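Cell notes, May: wallpaper, rails, bubble wrap

The enclosure is finished apart from the wiring. I put the wallpaper up on all three inner walls, with Volkan Avcı holding the top edge. The old plain white panels gave the policy too little to work with when the lights in the shop changed. The swirl pattern has plenty of contrast and was the cheapest roll left.

Both arms bolt to the black beam along the front. Base spacing went through two revisions. At 332 mm the elbows fouled each other on center reaches, so I moved them out to 426 mm and redid the calibration. Joint limits are set in software only for now. 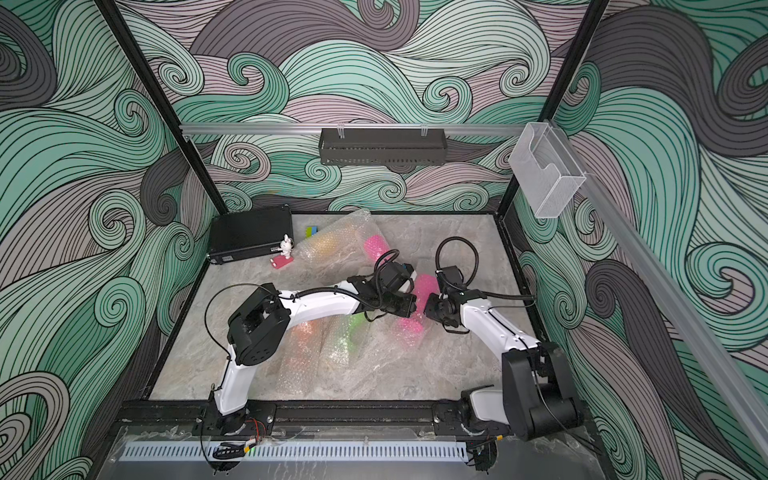
Both grippers on one of the pink pieces, bubble wrap over the marble-pattern floor.

Wrapped items are harder than I planned for. Clear film gives the wrist cameras highlights that shift with every few degrees of roll, and the grip force I use on bare blocks is too high. I have 197 two-arm episodes logged and will retrain at 300.

Still open: the red and orange wires at the left base need a proper clip, and I want a strain relief on both wrist cables. Pravesh Masilela has offered a printed part for the second. Config files go up once I have cleaned out the hard-coded paths.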